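Home | Guides | Desk Storage | Section 4 | Next

Promen Office Supply Guide
4.2 Sorting clips into a divided tin

Print this page | E-mail this page

This section covers small metal fasteners only. For pens and tape, see 4.3.

1. Clear a flat area of table in front of the tin.

2. Stand the cardboard divider upright across the middle of the tin. Trim it if the top edge stands higher than the rim by more than 2 mm.

3. Fix one label to the front of each compartment. Paper clips go on the left, paper clamps on the right.

NOTE: Binder clips are listed as "paper clamps" throughout this guide and on the labels.

4. Tip the mixed clips onto the table. Spread them until no clip lies on top of another.

5. Separate any handles that have hooked together. Slide them apart sideways.

CAUTION: Do not pull hooked handles. The wire can spring out of the clip body.

6. Place paper clips in the left compartment.

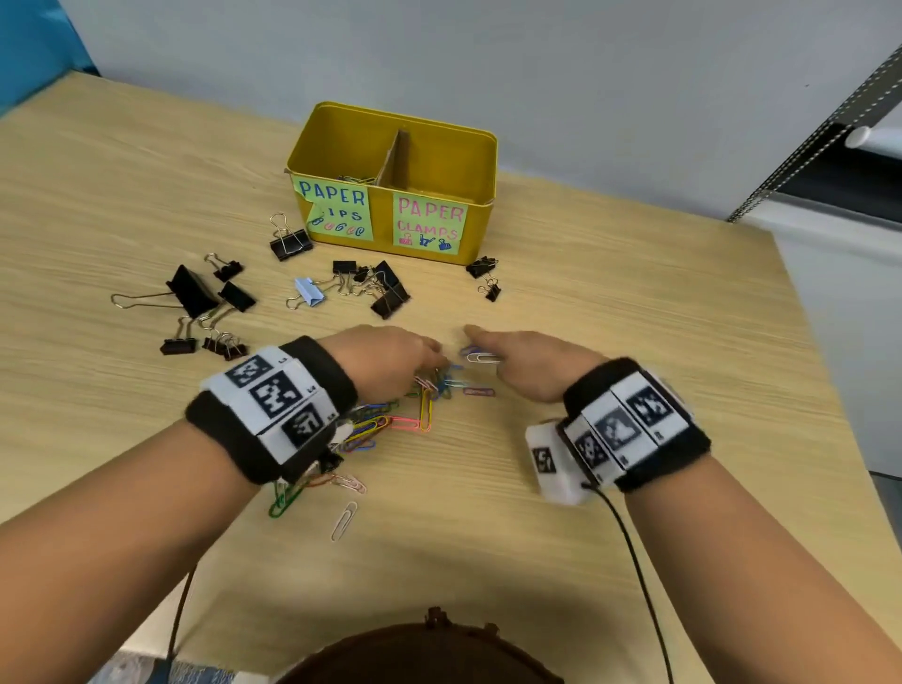

Fig. 4-2. Binder clips on the table before step 7; right compartment not yet filled.

7. Fold the handles of each binder clip flat against the body. Place the largest clips in the right compartment first, then the small ones. Color does not affect sorting.

8. Set aside clips with bent handles. Do not return them to the tin.

NOTE: Replace a torn label at the next restock. Label sheets are kept with form 19.

Section revised by Afaf Fakhoury, December.

Back | Contents | Next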